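Water heater relief valve drips at night, but the shutoff test finds no leak

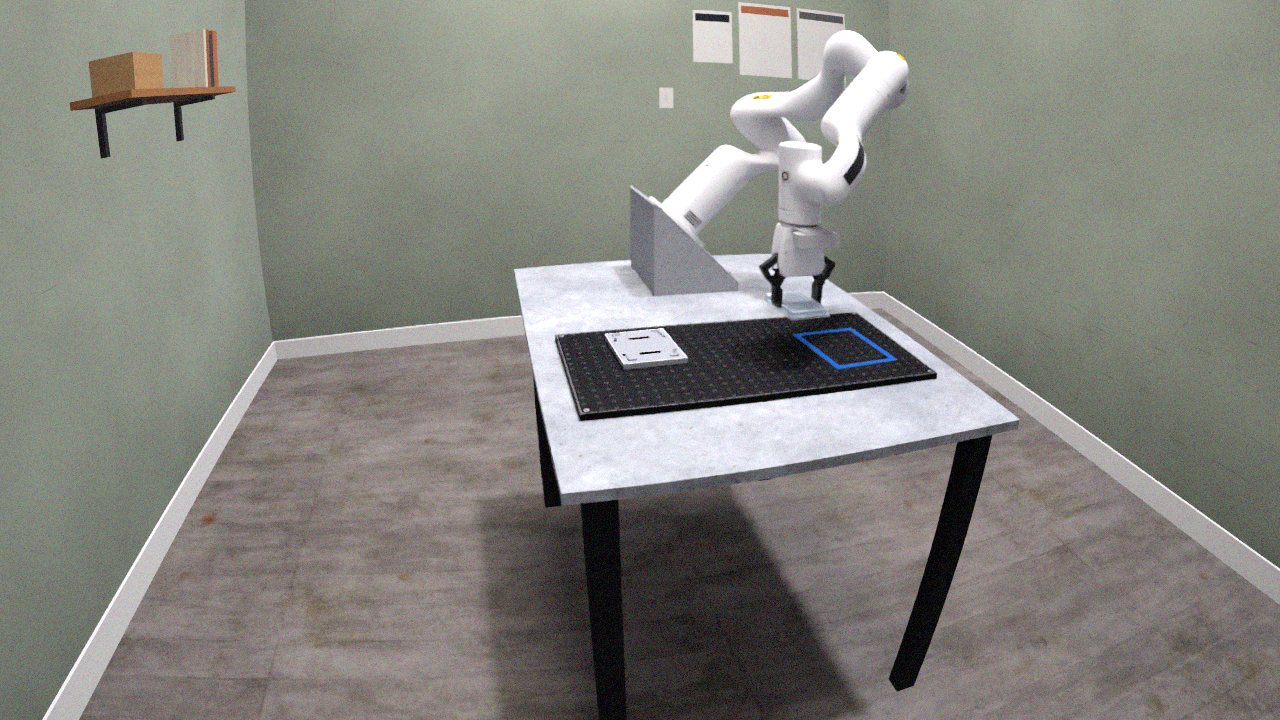 Page 3 of 68

Posted by Tsehay Nigatu
Plumbing and water, small homes

Hello everyone. I hope I am writing in the correct section. English is my second language, so please ask me if some part is not clear.

We have a tank water heater in the utility closet, and beside it there is a relief valve with a discharge pipe that goes down to a floor drain. Since March the pipe drips. It is not all the time. In the daytime I put a dry paper towel under the pipe and it stays dry. In the morning the towel is wet and there is a small puddle next to the drain.

These are the things I did already. I closed the main valve for two hours with all faucets off, and the meter did not move when I opened it again. I checked both toilets with food coloring and the color stayed in the tank. I lifted the small lever on the relief valve one time, water came out strongly, and then it closed. The drip was the same after this.

The house is in Brallalley, in the lower part near the old pumping station. The previous owner put a Tususance pressure regulator on the main line, and I have no paper for it. My neighbor says I must change the relief valve and forget about it. The man at the hardware store says the valve is only doing its work and the problem is in another place. Who is correct? I would like to understand it before I pay for a part.

I also want to ask if it is dangerous to leave it like this for some weeks. My mother sleeps in the room beside the closet and she worries about it.

Mesfin Wolde

Your man at the hardware store is probably correct, but he should have told you how to check it.

When the heater warms the water, the water expands and needs a place to go. In an older house without a regulator it can push back into the street pipe. Many regulators do not let the water go back, so your pipes are a closed system. The pressure goes up each time the burner works, and if nobody opens a faucet it stays high. In the night nobody opens a faucet. The city pressure is also often higher at night, when few people use water, and a tired regulator lets some of it through.

Buy a pressure gauge with a hose thread, the kind that has a second red needle. The red needle stays at the highest point it reached. It is a cheap tool and you will use it again. Put it on an outside faucet or on the drain of the washing machine connection, after the regulator, and open that faucet fully. Write down the number in the evening, when no water is running. Leave it until morning and do not use water if possible, then read both needles.

If the evening number is 68 psi and the red needle in the morning is far above this, you have expansion or a bad regulator. To separate the two, turn the heater to vacation mode for one night and repeat. If the pressure still climbs with the heater cold, suspect the regulator. If it climbs only with the heater on, you need an expansion tank on the cold line, and its air side must be set to the same pressure as the house before it is installed. Many people forget this step and then say the tank is bad.

Replace the relief valve also if it is old. After it has opened many times, some mineral can sit on the seat and it will not close well.

About the danger: the drip is not an emergency, but please never put a plug or a cap on that pipe. If it begins to run hot and does not stop, shut off the gas or the power to the heater and call a plumber the same day.

Gadisa Tilahun

just change the valve. mine did this, I put a Shenoy one and it was fine. 3 wraps of tape on the thread

Tekle Belay

I agree with Mesfin, with one addition. Before you buy the tank, look above the heater — sometimes there is already one, a small round tank on the cold pipe. Knock on it with your finger. The upper part and the lower part should sound different. If it sounds full everywhere, the rubber inside is possibly broken.

I paid 200 for a Sivow tank with the labor included. The plumber also adjusted the regulator while he was there and did not charge for it.

Tsehay Nigatu

Thank you Mesfin and Tekle. There is no tank above the heater, I looked with a flashlight. I will get the gauge and write the numbers in this thread.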